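Speaker notes: Showing, not telling (Jatdale meetup, Sunday slot)

Slide 1. Title

Hello, wait for people to sit down, the door at the back squeaks so give it a moment. Say who I am, say I work on the Lerkar project, say I'm the one who spends most of the week with grippers in my hands and the rest of it deleting things. Don't apologise for the slides again, I did that in Tandport and it set a gloomy tone.

Ask for a show of hands: who has ever tried to teach someone to tie a shoelace over the phone? (Usually gets a groan.) That's what writing robot code for a fiddly job feels like to me. You know how to do it, your hands know how to do it, and the words come out useless.

Slide 2. Two ways of showing

Keep this one quick. Remote control first: you sit at the Pichon desk with a pair of leader arms, you move them, the robot's arms copy, and everything gets recorded. Lovely clean data, because the robot was really there doing it. But it's slow! You feel as if you're wearing oven gloves. My first go at putting a plate on a shelf took so long that my tea went cold.

Then by hand. No robot at all, just you holding the same sort of gripper the robot will have, one in each fist, and doing the job yourself. Each gripper carries a marker cube so the software can work out where it is and which way it's pointing. You squeeze, the fingers close, off you go. Much quicker, and you can take the kit wherever the job is.

Pause here for questions if anyone looks puzzled. Someone always asks about force. Answer: by hand you can feel how hard you're pressing, but our recording doesn't keep that, so the robot has to manage without. Move on before I start on sensors.

Slide 3. The numbers

We collected 1,000 demonstrations of plate jobs by hand this spring. After checking we kept 700. People in the room may wince at that, let them. The other lot went for boring reasons: a cube hidden behind an elbow, somebody stopping to scratch their nose, a start point that didn't match the instructions. On the remote control side we got 102, all from the same desk, and I was very pleased with every one of them.

Clicker's a bit slow on this slide, press once and wait.

Slide 4. What the job looks like

Talk through the food cabinet task. Small plates, bits of food on them, a glass-fronted cabinet with a wire shelf. The plates start somewhere nearby and the job is to get them in. It sounds daft as a task until you try it with two fingers on each side instead of ten. The food slides. The plate tips. You find out how much you normally do with your thumb.

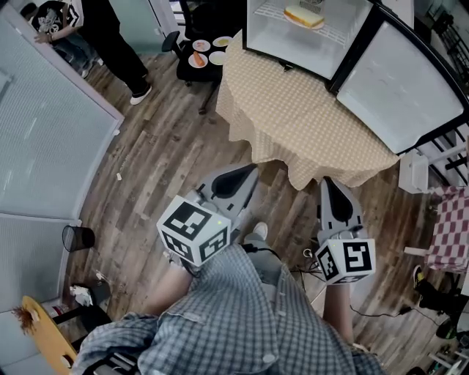 So the habit I had to learn was going slower than feels natural, though not so slow that the motion turns to treacle. If I dither over a plate, the robot learns to dither over a plate. We had a whole batch where I hovered before every grasp, and the trained policy hovered too, very politely, for ages. It was like watching a home video of myself.

Other things to mention if there's time. Keep the cubes facing the camera, so no crossing your wrists. Look at what you're about to pick up. Change the starting layout between goes, even when you're tired and it's tempting to put everything back where it was. And do the mistakes as well! Nudge a plate a bit wrong and then fix it, so the robot sees what fixing looks like.

Slide 5. Which would I pick?

Both, and I'll get grumbled at for that. By hand for the bulk of it, then a smaller helping from the desk for the last bit where the robot's own reach matters. An arm can't always get where mine can, and I forget this constantly.

If running over, skip the video of the drawer task. If running under, show it 2 times, the second time at half speed, and point out the wobble near the handle.

Slide 6. Thanks and questions

Leave the contact slide up. Bring the spare grippers out of the bag and let people have a squeeze. Get them back before the break.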